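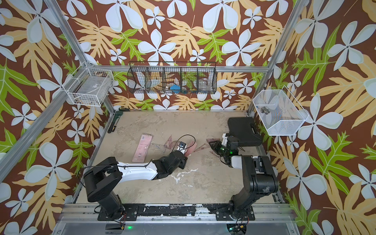
Cell 2 at the time of the report. Left arm holding the protractor, right arm's gripper just short of the pink item.

Ticket 854
Project: Kurness student project, geometry set packing task
Opened by: Chukwuemeka Osagie
Assigned to: Chukwuemeka Ibrahim
Opened: 09/03/2018
Priority: normal
Status: closed

Problem
Right arm stops before it reaches the item and stays there. The gripper doesn't close. No error in the Retine console, only the line "target not confirmed" repeated until the run times out at 100 seconds. Left arm is fine and picks up the protractor as it should.

Steps to repeat
Start the packing script from the class folder, choose two arms, press run. Left arm goes first. Right arm moves when the left reports a grip. Happened on 7 runs in a row this afternoon.

What I have tried
Restarted the console. Homed both arms. Swapped the order so the right arm goes first – same result. I have not touched the calibration file.

Comment – C. Ibrahim
Is the light on the right wrist green when it stops? Also please send the last part of the log and say which version of the script you have. There are two in the class folder and the older one still has the May settings in it.

Comment – C. Osagie
Light is green. Script is the newer one, I checked the header. Log attached, the interesting part starts at line 199.

Comment – C. Ibrahim
Thanks. The arm is going where it is told. The script then asks the vision step whether the item is there and never gets a yes. My guess is the clear plastic. The protractor is solid enough in colour to be found, but the see-through pieces let the floor show through and the floor is blotchy. Try two things, one at a time:

1. Put a sheet of plain white paper under the pink item and run again.
2. Take the paper away and lower the match threshold one step in the Plolen settings page. Save before you run or it goes back to the old value.

Please also move the screwdriver and the other hand tool off the floor. They aren't part of the task and the tool rule in the Mansour lab sheet applies to our cells too.

Comment – C. Osagie
Tools put away. With paper: right arm closed on the item first time, and again on the second and third go. Without paper, threshold down one step: worked twice, then went for a dark stain on the floor and closed on nothing. Put the threshold back.

Comment – C. Ibrahim
Leave the threshold alone then. I'll ask for a plain mat cut to fit between the arms. Use paper taped at the corners until it comes, and keep the tape clear of where the fingers come down.

Comment – C. Osagie
Mat fitted. Full run finished with both arms, no timeouts. The triangles are slower to be found than the protractor but they are found. OK to close.

Closed by C. Ibrahim. Cause: clear items not detected against marked floor. Fix: plain mat.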